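Tuesday, August 29, 2023

Zerkdale shop, lathe bay

Spindle taper and tailstock alignment on the Söderlund

Picked up where I left off in February. The Söderlund was put back into service then with the headstock levelled and the tailstock left more or less as it came, and we have been chasing taper on long shafts ever since. The Getier job is the one that forces the issue: 532 mm between shoulders, bearing fits at both ends, and the customer wants both ends within the same band. The last trial shaft was 0.04 mm bigger at the tailstock end than at the chuck end. On short work it doesn't show.

Plan for the day was to find out how much of that is the tailstock, how much is bed twist and how much is the shaft pushing away from the tool. In that order of suspicion.

Starting condition

Machine off overnight, shop at 17 degrees when I came in. Ran the spindle for half an hour at moderate speed with nothing in the chuck, then another ten minutes with the feed engaged. Headstock casting was barely warm to the hand by the end. I've written the warm-up down because the February notes don't say whether there was one, and I can't compare the numbers properly without it.

Wiped the ways down and went over them with a stone. One small burr on the front vee near the middle of the carriage travel, gone in two passes. Way oil level fine. Coolant is at the low mark and smells, needs changing before the Getier job starts.

Bed level

Put the precision level across the bed at the headstock end, let it settle, and called that zero. Moved it to the tailstock end on the same cross bridge. Bubble sat just under one division off, low at the front. One division on that level is 0.02 mm per metre, so the twist is small but it is there, and it goes the right way to cut bigger at the tail end. Turned the level end for end in both spots to check it against itself and it repeated.

Adjusted the front foot at the tailstock end by an eighth of a turn. Overshot. Came back half of that and left it for twenty minutes before reading again. Now less than a quarter division between the two ends. Locked the nut and read it once more, as locking it tends to shift things. It had moved a hair. Left it.

The rear foot on that end is not carrying much. I could turn the pad by hand with a bit of effort. Snugged it until it wouldn't turn and the level didn't care. The floor under that corner was patched at some stage and I don't fully trust it. Check again in a month.

Two-collar test

Used the leftover bar from the Puvwood roller job, 50 mm 4140, held in the chuck with no tailstock support. Turned two collars with a relief between them, 100 mm apart centre to centre. Sharp positive insert, 0.1 mm depth, light feed, no coolant. Took three passes at the same setting so that the last one was cutting next to nothing.

Before touching the bed foot: outer collar 0.008 mm larger than the inner.
After: outer collar 0.002 mm larger.

I can live with 0.002. The micrometer only resolves 0.001 and I get that much variation between my own readings if I'm careless with the ratchet. Measured each collar at three places around and took the middle value.

So bed twist was a contributor, though scaled up over the length of the Getier shaft it doesn't add up neatly to what we saw. Some of the 0.04 has to be the tailstock. 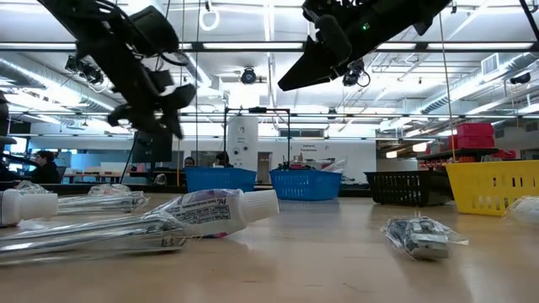
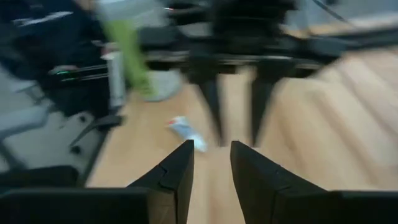 Tailstock offset

Mounted the test bar between centres and ran the indicator along the side of it, magnetic base on the carriage. Bar is 300 mm overall and I used 285 mm of it, stopping short of the chamfers. Checked the bar for runout first by turning it by hand under the indicator at each end. Under 0.002 mm at both, so the bar and centres are good enough for this.

Side reading, headstock end set to zero: 0.014 mm away from the operator at the tailstock end. That makes a part come out bigger at the tail end, which agrees with the trial shaft.

Top reading, same setup: tailstock 0.01 mm high. Not touching that. A new tailstock is normally set a little high to allow for wear, and height makes almost no difference to the diameter at this size.

Loosened the clamp and moved the tailstock over on the set screws. The rear screw is chewed up and the hex key slips in it, so each adjustment was a guess followed by a correction. Got it to 0.003 mm, clamped, and it went to 0.007. Released, set it 0.004 past where I wanted it, clamped, and it came back to 0.001. Repeated the clamp and release three times:

first: 0.001
second: 0.003
third: 0.001

Good enough. The clamp pulls the casting over by that much every time, so whoever uses the machine next should do the clamp lever up to the same place they always do and not lean on it. I've put a paint mark on the lever.

Also tried it with the quill at different extensions. Zeroed at 40 mm out, then ran the quill to 90 mm. Side reading shifted by 0.006 mm. Quill bore is worn at the front, which we knew. Keep the quill short for anything that matters – 50 mm or less – and bring the tailstock body up to the work.

Test shaft

Cut a full-length dummy in 1045, same diameters as the Getier part. Live centre in the tailstock, four-jaw at the other end dialled to 0.01 mm. Roughed to 1 mm over, let it sit while I had lunch, then semi-finished and finished.

Roughing: 2 mm depth, 0.25 mm/rev, no chatter at either end. Light chatter in the middle third, which stopped when I dropped the speed by a fifth.
Semi-finish: 0.4 mm depth, 0.15 mm/rev, clean.
Finish: 0.2 mm depth, 0.1 mm/rev, coolant on.

Sizes after cooling to shop temperature, as deviations from the chuck end:

chuck end: 0
quarter: +0.003
middle: +0.009
three quarter: +0.005
tail end: +0.004

Down from 0.04 to 0.004 end to end. The bump in the middle is deflection and no amount of fiddling with the tailstock will take it out. The middle of the Getier shaft is a clearance diameter with a wide tolerance so it doesn't matter for this job. If it ever does, use the travelling steady.

Tried a second finish pass with the smaller nose radius insert to see whether it pulled the middle down. It went from +0.009 to +0.006. Surface finish looked slightly worse and felt the same to a fingernail. Not worth a tool change on the production run.

Temperature

Measured the dummy shaft straight off the machine too, out of curiosity. The tail end read 0.006 mm larger warm than it did an hour later. The last finished part in the old batch was measured hot, going by the times on the sheet, so part of the original 0.04 may have been that. No way to tell how much now. From here on nothing gets measured for size until it has been on the granite for an hour.

The live centre got warm as well. Backed the quill off and re-seated it between the semi-finish and finish passes, and could feel it had tightened. Make that a standard step on anything over about an arm's length. I'll add it to the setup sheet.

Carriage stop

Unrelated, but noticed while cutting the shoulders. The carriage stop creeps if you run the apron into it with any force. Three shoulders in a row came out 0.05 mm long, then 0.05 again. Stripped it, cleaned the clamp face, found a chip pressed into it. Refitted, ran into it ten times by hand with an indicator on the carriage and it held within 0.01 mm. Don't power feed into it.

Hour meter

2,115 when I shut down. Spindle oil change is overdue going by the card on the door, do it at the same time as the coolant.

To do

Replace the rear tailstock set screw. Thread is M10, check length before ordering, the old one has been shortened by someone.

Change coolant, clean the sump, new wipers on the carriage while it's dry. The front wipers have gone hard.

Spindle oil.

Re-check bed level in a month, same two positions. I've scribed the back of the bed where the level sat.

Get a price on re-boring the quill housing. Probably not this year.

Setup sheet for Getier: warm-up of 40 minutes, quill 50 mm max, re-seat live centre before the finish pass, one hour on the granite before measuring. Insert grade as per the dummy shaft, the box is on the shelf above the lathe with the old Puvwood drawings.

Dummy shaft is tagged and on the rack by the saw. Please leave it there, I want to put it back between centres after the oil change and see if the numbers hold.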